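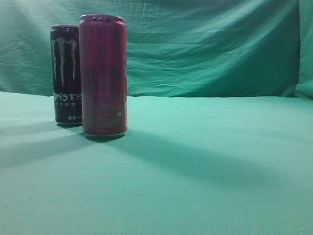

Two drinks cans on a pale green cloth.

Import-duty list archive
2024-11-22
Posted by: list member, Kalach

Print this message | E-mail this message
Home | Threads | By date | Search | Join

Re: Kashindye export licences for switching gear

> Does anyone know whether the new licence rule covers spare parts as
> well as whole units? We have 213 line cards on order from Sirnance
> and the shipping agent in Dresalberg won't book them until we can
> say which list they fall under.

Spare parts are covered if they are sent on their own. If they go in the same consignment as the unit they belong to, one licence does for both, but the parts have to be listed on the second sheet with their own tariff codes. We got this wrong in March and had 12 cartons held at Dresalberg for 25 days.

For line cards you want list 4. The agent may tell you list 3, as ours did, but that one is for cabling and power supplies only.

You will also need an end-user statement from whoever is going to fit the cards. Kashindye will take a scanned copy with the application but they want the signed original before release. A letter from the reseller is not enough.

I don't know what happens to orders placed before the rule came in. Ours was placed after. If Sirnance confirmed yours earlier, send the licensing desk the dated confirmation and ask them to reply in writing.

Can you post the answer to the list when you get it? We have another order to place.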